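Home Questions Tags Guides Members Log in

Print this page | E-mail this page

House rules for a two-arm table: what do you write down, and what do you leave out?

Asked by Idun Sundqvist. 918 views. Tagged: collaborative robots, lab practice, documentation

I look after a small manipulation bench in room 1808. Two arms share one table and the job is handling thin stuff: paper mostly, some cloth. Pick it up by an edge, move it, put it down, do it again. Nothing is heavy or sharp, and the parts weigh nothing.

Until April the only people using the bench were me and Mirsad Todorova, and the rules were whatever the two of us remembered. Now we have students coming through and I've been asked to put up a written set of working rules. I started with the sheet that Tralent left us when they installed the arms, added our own, and ended up with 23 rules on two pages. I watched a student read it on Tuesday. She got as far as the sixth one and then asked me where to put her bag.

The risk assessment exists and was done properly, by someone qualified. I am not asking for a replacement for that. I'm asking about the sheet on the wall, the one for people who will stand at this table and do the work.

These are the parts I'm unsure of:

1. Objects on the table. Our draft says "no loose items inside the working area." Everyone agrees, and then a disagreement starts over what the working area is. The arms can reach well past the part of the table we use for the task.

2. Reaching in to fix the sheet. When a pick fails, people put a hand in and straighten the paper. The draft says to stop the arms first. In a long session people stop doing it, me included.

3. Two arms, one in use. When only one is running a program, people treat the other as furniture. Both are powered.

4. Cables. The draft says "keep cables tidy," which I now think means nothing at all.

5. Who is allowed to restart. At the moment it is whoever is closest.

We run the reset moves at 200 mm per second and the task moves faster than that, depending on the program. There is no fence. There is a line of tape on the floor that people respected for a week or so.

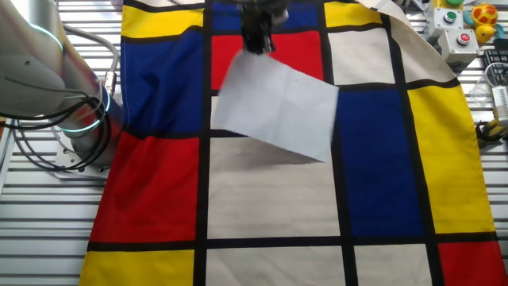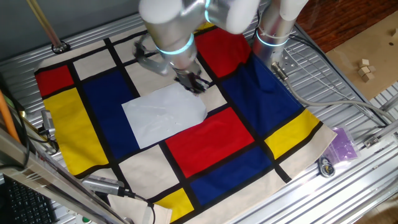
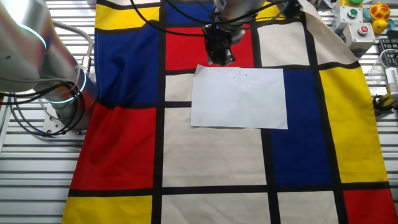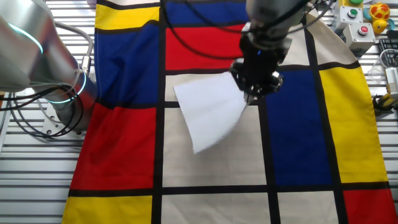 The rule I keep rewriting is the first one, and it's the one I'd most like to see other people's wording for. "Keep the table clear" isn't something we can follow, because the task needs a cloth and a sheet on it and the operator needs the controls within reach. So things end up near the controls and stay there. A clear plastic cup next to the keyboard gets treated as part of the bench, and so does the yellow toy by the push buttons. Neither one is in the way of the sheet, so under a strict reading of our draft you could argue that they're allowed. I don't want to argue about it every time. Do you mark zones? Do you list what may be there, and everything else goes?

If you have a sheet that people in your lab really read, I would be glad to see how long it is.

2 answers, 1 comment

Answer by Oanh Hà (accepted)

I run a bench of about the same kind at Lâm, and our sheet is one side of paper with nine lines on it. It used to be longer. What follows is what we settled on, in the order of your list.

Objects. List what is allowed and let the list do the work. Ours says: "On the table during a run: arms, fixtures, the part, the controls. Nothing else." Drinks get a separate line, because people will argue that a cup with a lid is different. It isn't. We have a shelf by the door for cups, phones and bags, and putting up the shelf did more than the rule did. For the working area, use everything either arm can reach with the gripper on, unless you have safety-rated limits set and checked, in which case use those. A limit in your own program doesn't count, because the next person will load a different program.

Your cloth is a part too, and I'd give it its own line. In the first and third pictures the far corner is folded up. A loose edge can be caught by a gripper or by somebody's sleeve, and it moves the position of everything that is lying on it. We clip ours flat at four points and check the clips before each session. If your task needs it unclipped, say so on the sheet and say how flat is flat enough.

Reaching in. You already know the rule and you know people drop it, so I would look at how much the stop costs them. If stopping means a full restart and walking the arms home, they will reach in. Find out from your integrator whether you can have a protective stop that holds position and resumes from a deliberate press. Ours takes a couple of seconds and people use it. Also buy a long stick with a rubber tip. It's for nudging paper with the arms stopped, and it stops people leaning over the table.

Two arms. Write "Both arms are live if either is live." Then make it true in the other direction: a stop has to stop both. Test that at the start of every day, from every stop device you have, and write down that you did it. If one stop only halts one arm, that is a question for whoever did your risk assessment and it should go to them this week.

Cables. "Keep tidy" should be a thing you can check. Ours reads: "Before the first run, move each arm slowly through the full task and watch the cables. No cable touches the part, gets pulled tight, or passes under a gripper." In your third picture there are thin black cables hanging in loose curves from the wrist, over the cloth. Some slack is needed for the wrist to turn, so I am not saying pull them in tight. I'd want to see them clipped along the arm with one loop at the joint, and I'd want somebody to have watched that loop at both ends of the motion.

Restart. One named person per session, written on a card at the bench. That person presses start, and before pressing says "starting" out loud and waits for an answer from anyone inside the tape. If they leave the room, the arms stop or the card changes hands. It felt silly for a while.

Last thing. You have green and red push buttons standing close together, on pale boxes. I can't tell from here what each one does, and neither can a student on her first morning. If a red one is your emergency stop, it should be a proper latching stop device, red on a yellow background, and other buttons should not be mistaken for it. If it isn't an emergency stop and only ends an episode in the software, label it so in large letters, and have the real one somewhere you can hit without reaching across the table.

Answer by Tamás Bárány

Short version: whatever you write, the risk assessment is the document that counts. ISO 10218 covers industrial robots and their integration, ISO 12100 is the general one for risk assessment. Collaborative arms are not safe by themselves, it depends on the gripper and the part and the speed. A wall sheet doesn't reduce the risk very much and should be the last measure after the design ones.

Also I would take the tape off the floor or replace it with something people notice. A line that everyone steps over teaches them to step over lines. We had the same with the Geretti cell and in the end used a light barrier. It was not cheap but there were no more discussions.

23 rules is too many. Can't comment on the cloth, we only do metal parts.

Comment by Ngân Sầm

Agree with most of the accepted answer, but I'd be careful with the stick. We had one, and it ended up being left on the table. If you buy one, hang a hook for it in the same order. Also, for the daily stop test, we keep the log in Perkix with the session notes and it gets filled in. The paper log next to the door had three entries in a month.

Reply by Idun Sundqvist

Thank you all. I did the stop test this morning with Mirsad. Both arms halt from both of our stop devices, which I believed but had never written down anywhere. Labels are ordered.

I've cut the sheet to eleven lines. The allowed list is at the top, then drinks, then "Both arms are live if either is live," word for word, if Oanh doesn't mind. The restart card starts with the next group. I left the speed figures out, as they are set in the controller and students can't change them, and I moved everything about swapping grippers to a separate page that is only for the two of us.

On the tape, I have asked what a light barrier would cost and whether there's room for it on the wall side. If there isn't, I'll come back and ask a new question.

On clipping the cloth: we can do it along two edges without spoiling the task. The far corner is the awkward one, as the fabric has taken a curl from being stored rolled. I'm going to try ironing it.

Add an answer | Log in to comment

Related questions

Daily stop test: what do you record, and for how long do you keep it?
Cable slack at the wrist joint, how much is too much?
Does a soft gripper change the risk assessment?
Visitors near a running arm with no fence
Restart after a protective stop: who decides?
Labels that survive cleaning alcohol
Reset speed and task speed in the same program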